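件名: Re: [hendik-ml] 吸収糸の「抜糸不要」表示について
差出人: Folke Granström
日付: 3月23日(火)

Granströmです。

Loretta Mercadoさんの投稿:
> Mastwoodの新しいカタログを見ました。吸収糸の頁に「抜糸不要、
> 再来院の手間をなくします」とあります。うちの診療所でも皮膚の
> 縫合を全部これに切り替えようかという話が出ています。115人の
> アンケートで満足度も高かったそうです。反対の方はいますか。

反対とまでは言いませんが、その115人の数字はあまり当てにしないほうがいいと思います。カタログの脚注を読むと、回答を集めたのは縫合から3日後です。糸が吸収されるかどうかも、痕がどう残るかも、その時点では誰にもわかりません。患者さんが満足したのは「また来なくていい」と言われたことに対してでしょう。比較の相手が書かれていないのも気になります。

それに「再来院の手間をなくす」と言いますが、創の確認はどうするのですか。抜糸の日は、糸を抜くついでに赤みや開きを診る日でもあります。抜糸がなくなれば患者さんは来なくなり、感染に気づくのは本人任せになります。10月にBettencourtさんが同じことを書いていましたが、返事は一通も付かないままでした。
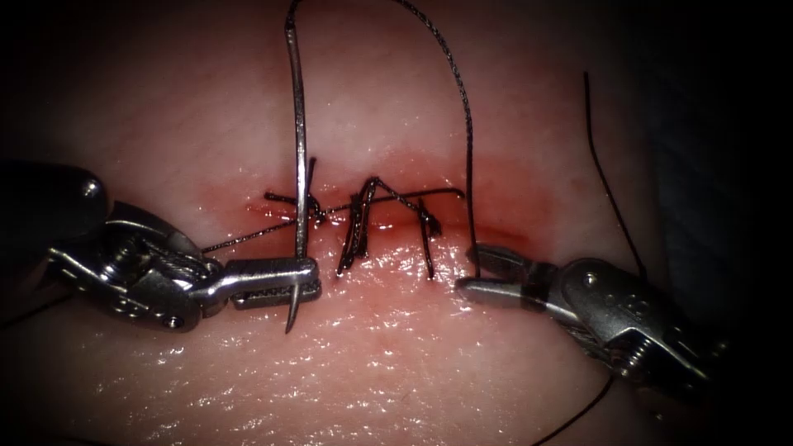

図:横方向の切開部と、左右から入る器具

値段の話もあります。見積もりは200本入りの箱が単位で、使用期限の記載が見当たりません。Calloway先生のところのように縫合が週に2件あるかないかの診療所では、箱の半分も使わないうちに期限が来るのではないでしょうか。Ferreiraの担当者に小箱の有無を聞いたところ、「検討中」だそうです。去年も同じ返事をもらいました。

口の中や、抜糸で暴れる小さな子どもに吸収糸を使うのは私も賛成ですし、現に使っています。疑っているのは「全部」という部分だけです。顔と関節の上は当面ナイロンのままにして、切り替えるなら部位を決め、再診の予約は今までどおり取る。そのくらいの条件は付けてほしいです。

Mercadoさん、アンケートの原票か、せめて質問文だけでも手に入りませんか。Bellamyさんが以前Plarumの資料を取り寄せたとき、質問が「ご満足いただけましたか」の一問だけだったのを覚えているので。

Folke Granström

Hendik メーリングリスト保存庫 | 管理者への連絡 | 投稿の著作権は各投稿者にあります | ページの先頭へ戻る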